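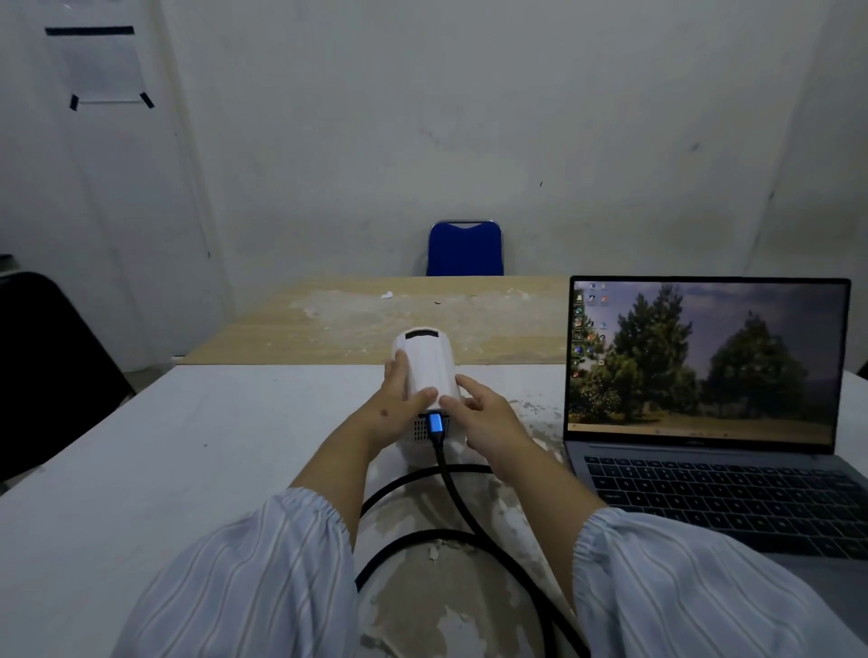 Abb. 3: Tragbarer Projektor auf dem Tisch, Kabel mit blau leuchtendem Stecker.

4.2 Haltbarkeit der Motive

Bedruckt wurden Stofftaschen und Schürzen mit Namenszug, beides Baumwolle, Lieferant Engelhardt. Zwei Verfahren: Transferfolie (Skernuta) und Direktdruck (Graris). Auflage je Verfahren 1000 Stück, davon 45 in die Waschreihe. Auswahl der Stücke nach Semeniuk, also blind gezogen. Schriftgrad und Farbe überall gleich, Namen verschieden lang.

Ergebnis in Kürze: Folie bricht zuerst an den Serifen, bei langen Namen früher als bei kurzen. Direktdruck verblasst gleichmässig, bleibt aber lesbar.
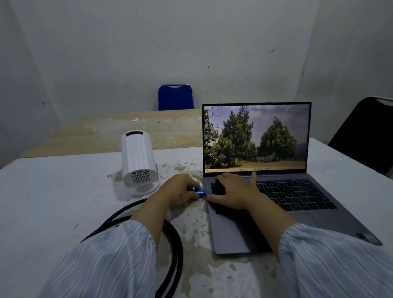
Bei den Schürzen kommt die Falte am Latz dazu, dort Risse quer zur Schrift, unabhängig vom Verfahren. Long vermutet den Bügelvorgang als Ursache, bisher nicht geprüft. Rückmeldungen der Kunden von Darkavano (fast 2000 Bestellungen, Stand Oktober) gehen in diesselbe Richtung: beanstandet wird meist die Folie, selten die Farbe. Umlautpunkte lösen sich übrigens einzeln ab, siehe Abschnitt 4.3.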